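Chapter 6
Supplying Power to Small Microcontroller Boards

6.1 Scope of this chapter

The previous chapter treated the microcontroller as a load with a fixed supply voltage. In practice the supply is part of the design, and a large share of faults in student projects can be traced to it. This chapter covers linear regulators, decoupling, battery selection and sleep current. Switching converters are left to Chapter 7, apart from a short comparison in Section 6.5.

The reader should be able to apply Ohm's law, read a data sheet table and use a multimeter in series with a load. An oscilloscope is needed for Exercises 6.8 to 6.11 only.

Two boards are used throughout. The Linari is a 3.3 V board with a linear regulator and a coin cell holder. The Clavcombe is a 5 V board powered from USB or from a barrel jack. Schematics for both are in Appendix C. The differences between them matter in most of the worked problems, so the board should be noted beside every measurement.
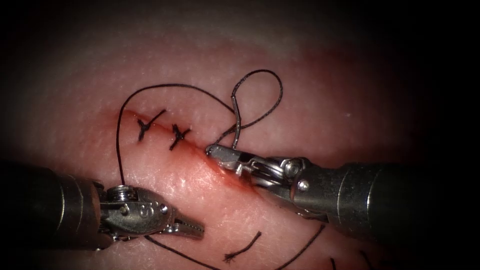

A decoupling capacitor supplies current to a chip during the short interval before the regulator can respond. The usual value is 100 nF, one per supply pin, placed as close to the pin as the layout allows. Distance matters because every millimetre of track adds inductance, and inductance opposes the sudden change in current that the capacitor is there to provide. Ground connections between two copper areas follow a similar rule and should be made at intervals along the gap, in the manner of the two separate black stitches along the incision in the pink pad, each tied and trimmed on its own. A single connection at one end forces return current to travel the length of the gap and back. Okoth's layout rules, reprinted in Appendix D, give a maximum spacing for such connections by signal frequency.

6.2 Dropout voltage

A linear regulator requires its input to exceed its output by a minimum margin, called the dropout voltage. Below this margin the output is no longer regulated and follows the input downward. The regulator on the Linari has a dropout of 530 mV at full load. For a 3.3 V output, the input must therefore remain above 3.83 V.

A fully charged lithium polymer cell measures 4.2 V and spends most of its discharge between 3.9 V and 3.6 V. At full load the Linari will leave regulation while a good part of the charge is still in the cell. Dropout falls with load current, so a board that draws only a few milliamps will stay in regulation much longer. The full-load figure should be used for radio modules and motors, and the light-load curve for sensors.

Heat is the second limit. The power lost in the regulator is the voltage across it multiplied by the current through it. With a 9 V supply on the barrel jack of the Clavcombe and a load of 36 mA, the loss is 4 V × 36 mA, or 144 mW. This is acceptable in a small surface-mount package. Raising the load to 400 mA brings the loss to 1.6 W, and the thermal cut-out will operate within seconds.

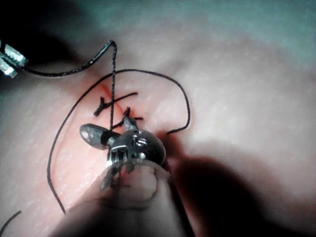 Page last modified: November, by Ronja Bakke

6.3 Sleep current

A data logger that wakes once a minute spends nearly all of its life asleep, and its battery life is set by the sleep current more than by anything the program does when awake. The microcontroller alone may draw less than 1 µA in its deepest sleep mode. The complete board will draw far more. The common causes are:

Power indicator LEDs
Regulator quiescent current
Pull-up resistors held low
Input pins left floating
USB interface chips that stay powered

As supplied, the Linari draws 17 µA in deep sleep. With a cell capacity of 220 mAh this gives a theoretical life of 12,900 hours, before self-discharge and wake periods are counted. If the indicator LED is fitted, the sleep current rises by more than 1 mA and the same cell is exhausted in about nine days.

Measurement needs some care. A multimeter on its microamp range inserts a resistance large enough to reset the board when it wakes — the voltage across the meter rises with the current. The method used here, due to Ragnvald Eide, places a switch across the meter. The switch is kept closed during start-up and opened once the board is asleep.

6.4 Worked problem

A Dudent humidity sensor draws 2 mA for 50 ms in each reading and is otherwise switched off. It takes 4,000 readings on one cell. Find the charge used by the sensor alone.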